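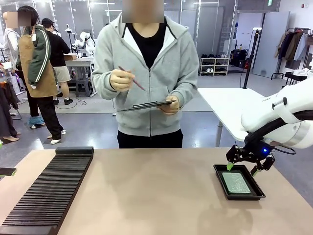
Milan Wuyts objected, in the second round of comments, that a slotted rack is only as honest as the person filling it, and that ours had been filled by people who wanted to go home. We accept the point and have kept his wording.

Figure 3. Work table with slotted rack, and a green board in a shallow black tray.

4.2 Racks, trays and the matter of order

The study followed 144 flat boards through storage at the Pratness workroom. Staff could keep them in one of two ways: upright in a long rack with narrow grooves, or lying flat in a shallow tray, one board to a tray. The written procedure asks for the rack. The procedure was written by someone with a great deal of table.

In practice the tray was popular. Its inner area is slightly larger than the board, so a board can be set down without much aim, and it tends to come to rest nearer one corner than another. Workers called this "parked." The rack forgives less. Its grooves are close together, and a board started in one groove at the near end may finish in the neighboring groove at the far end - a condition we logged as "crossed" and the staff logged under a shorter word.

Over the study period we recorded 539 placements. Of these, 61 were crossed or had to be repeated, and 40 of those fell in the last hour of a shift. Wuyts considers the second number the only interesting one in the paper. Placements in the tray were hardly ever repeated, though trays take up more table per board and, once stacked, hide what is in them.

Notes were kept by hand on a form adapted from the Isix checklist. We dropped its column for "general tidiness" in January, after two raters gave the same table the highest and lowest possible scores - both with written reasons.

Related items
Trolell: a shelf test in four workrooms
Labels that fall off, and when
Nông: sorting small parts by touch

This site uses cookies to remember your settings. Accept | Manage

Home | Issues | Authors | Contact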